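Vadunham Scarecrow Weekend: Your Questions Answered

Every year the same questions come in, and every year I answer them one by one at the kitchen table with a cup of tea going cold, so I have finally written them all down in one place. If yours isn't covered, do drop a note through the door of the reading room or catch me at the bakery, where I seem to spend half my life.
Igor Kwiatkowski
Last updated 2019-06-02

What is the Scarecrow Weekend, exactly?
People in the village make scarecrows and put them out in front of their houses, shops, gates and hedges, and everybody else wanders round with a trail map trying to find them all. There is tea in the hall, a bit of music on the green and a plant stall that I can never get past without buying something. It began as a way of livening up a rather flat summer fête, and it has rather taken over!

Do I have to live in Vadunham to enter?
You don't, though the scarecrow does need to stand somewhere on the trail. If you live out of the village and have no friendly front garden to borrow, tell us on the form and we will find you a pitch along Overgaard Lane, where there is a good wide verge and the neighbours are very patient.

How do I enter, and what does it cost?
Pick up a form from the reading room or the bakery, fill it in and hand it back with your entry fee of £3. Schools and playgroups enter free. Please write your address clearly, as the trail map is made up from the forms and last year one family had visitors peering over the wrong hedge all Saturday — no, I tell a lie, all weekend.

Is there a theme this year?
The theme is "Songs and Singers", and you may take it as loosely as you like. You are also welcome to ignore it altogether and make a good old-fashioned crow-frightener. There is a separate prize for those, given by Mogens Briem, who farmed here for most of his life and has firm views on the matter.

What should I make it out of?
Old clothes, a broomstick or a couple of garden canes, and something for stuffing. Straw looks lovely but it does get everywhere, and if you have a car you are fond of I would think carefully about how you bring it home. Shredded paper is all right in a dry year. Carrier bags scrunched up inside a pair of tights hold their shape nicely in the rain. For the head, a cushion cover or a bit of sacking tied at the neck will do very well, and you can paint the face or sew it, whichever you have the patience for.

How do I stop it falling over?
Most of the sad sights on a Sunday morning come down to a pole that wasn't deep enough. Knock your upright at least 16 inches into the ground, and lash the cross-piece on with twine in a figure of eight before you dress it. If your pitch is paved, a bucket of sand does the job, or you can sit the figure in a chair and tie it round the middle. Sitting scarecrows are much less trouble, I must say, and they seem to get talked to more.

Can I come to the workshop if I've never made one?
Please do, it is the nicest evening of the lot. Yatziri Carrillo runs it in the hall and brings a mountain of spare clothes, buttons, wool and hats. Children are welcome with a grown-up. You will go home with a finished head and usually most of a body, and you can do the legs in your own time. It is worth bringing your own scissors, and slippers if you feel the cold, as the hall floor is not kind to feet.

Where do I get a trail map?
Maps are £2 from the hall, the bakery and the table by the church gate. We are having 765 printed, so there ought to be plenty to go round, but come early if you want to be certain. The full trail is a little over two miles, and there is a shorter loop marked in green that keeps to the pavements and suits pushchairs and wheelchairs.

Where can I park?
Use the field behind the hall, which is signed from the main road. Please don't leave your car on Overgaard Lane — the bus has to get through, and so do the people living there.
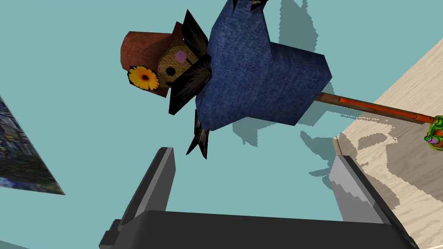
When does the judging take place?
Judging starts at ten on the Saturday morning, so please have everything standing by half past nine. Janaína Coutinho and Kaj Baldursdóttir walk the whole trail together, and the results go up on the hall door at three o'clock. You needn't be at home when they come by.

Are dogs allowed?
On leads, and very welcome. There are water bowls outside the bakery and the hall. Do keep a hand on them near anything stuffed with straw, as one or two of the livelier ones have been known to carry off a leg.

What happens if it rains?
We carry on. The music moves into the hall and the teas get busier. Only a proper gale would make us call it off, and in that case there would be a notice on the hall door and another in the bakery window by eight in the morning.

Where does the money go?
It is split between the hall roof and the playgroup. Last year's map sales and teas together left us with £342 after the bills were paid, and the playgroup put its half towards a new sandpit with a lid, which the local cats have taken rather badly.

How long should I leave my scarecrow up?
Until the Monday evening, please, so that anyone who missed the weekend can have a wander round after work. After that it is yours to do as you like with. Plenty end up on the allotments, and there is one by the cricket pavilion that has been there since December and is now wearing somebody's second-best coat. If it is your coat, do come and fetch it.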